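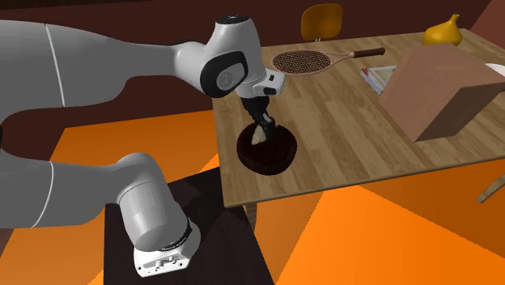

The Ernholm Flitonent is a penetrating hardwax oil for indoor tabletops, sold in a two-part kit: a can of oil and a small bottle of hardener. I tested it against Pettigrew tung oil, which I have used for years. Both were applied to offcuts and then to a full-size maple workbench top. The intended surface is the ordinary flat wooden table, of the kind the white and light gray robotic arm reaches over, and the maker does not recommend the product for floors or cutting boards. All results below refer to flat, horizontal wood with no old finish left on it.

Mixing is by weight. The supplied cup is marked by volume and is of no use for this, so a kitchen scale is needed. Pot life was 31 minutes in a shallow tray at room temperature, after which the mix began to drag under the pad. Small batches are the answer. The label gives no pot life at all -- a serious omission in a product that cannot be saved once mixed.

Sanding matters more than the instructions suggest. I stopped one panel at 120 grit and another at 180. The coarser panel took up more oil and came out darker, with visible scratches across the end grain. The finer panel was even in color. Going past 180 brought no gain that I could see.

Two coats were enough on maple. The first was worked in with a white pad and wiped off fully; the second went on the next day and used far less. Any oil left standing on the surface cures to a sticky film, and removing it means sanding back. The Pettigrew oil is more forgiving here but needed five coats for a similar sheen.

Water left overnight made no mark after the full cure. Black coffee left a faint ring on the 120-grit panel and nothing on the other. Hot cookware did leave a dull patch, which was repaired locally with a little fresh oil -- the main reason to choose this type of finish over a varnish.

Odor is mild while wet and gone in 2 days. Used pads must be soaked in water before disposal, and the warning about this is printed too small.

I bought the kit from Drono at full price. The can closes well, but the hardener bottle leaks at the cap after its first use and should be stored upright. Recommended for tables and desks, with a scale and a timer at hand.

Last updated: October 2024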